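The Clinau run reached trial 844 in May, and I was still grinning at the screen. We had built a room that existed only as numbers – blue walls, a wooden table, a little green toy – and an arm was learning in it.

My idea was simple. Shuffle the table after every try, and never let the arm see the same mess twice. Skaltov had trained on one tidy layout for 1,000 tries and froze when a toy moved. Ours kept reaching!

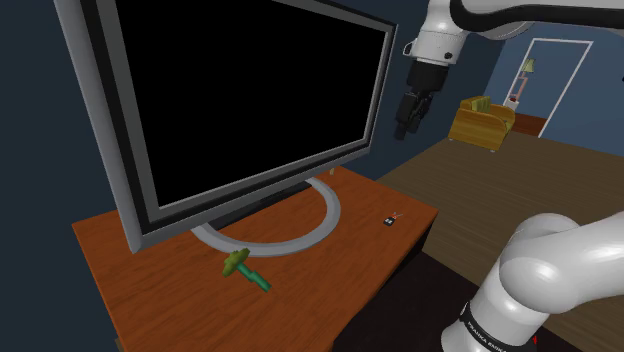
Why change the layout after every try? It makes the arm learn to look for the object instead of memorizing a spot.

At four in the morning I started the next batch and forgot to go home.

2 comments

jastofan: More Clinau please! I loved the toy.

bluedesk: Read it at lunch, then again on the bus.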